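Four black dots and a logbook

I've been arguing for years that the dullest rule in our trade is the best one, and the rule is this – mark your table before you touch anything else. Small dots, in ink, left alone until the job is finished. If somebody nudges a plate on Monday, you can measure how far it went from something that hasn't moved.

Britt-Marie Wallin got me into it when we were both at Brasness, and I moaned about it for a good month! We had 31 pages of bench rules back then and I could have happily binned most of them (still could). But the dots stayed with me, and so did her other habit of keeping a shot from overhead with the arm in it, toy fruit and all.

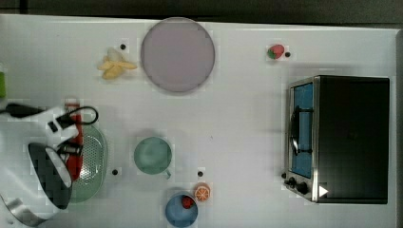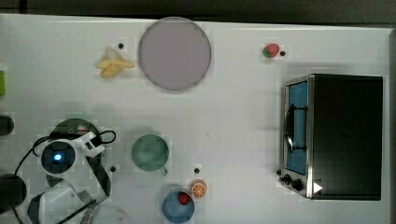
Same tabletop in both, with the arm in a different pose.

What I'd put in the rulebook

The Zultar guidelines, which we follow at Pludinport, give 18 lines to cable care and not a word to table layout. I find that maddening. You can tidy cables all day long and still have two people setting the same task out in two different ways, and then you're comparing nothing with nothing.

So my version is short. Dots down first. Big things like the toy oven go in next and get their positions written in the log, then the cup, the bowl and the small stuff. If the layout changes, it's a new entry with a new number, even if it's only the strawberry. We got through 165 entries last spring and I grumbled at nearly all of them.

Moulin's people say that's too fussy for a bench with toys on it. I think the toys are where you learn the habit – and I'd much sooner learn it there.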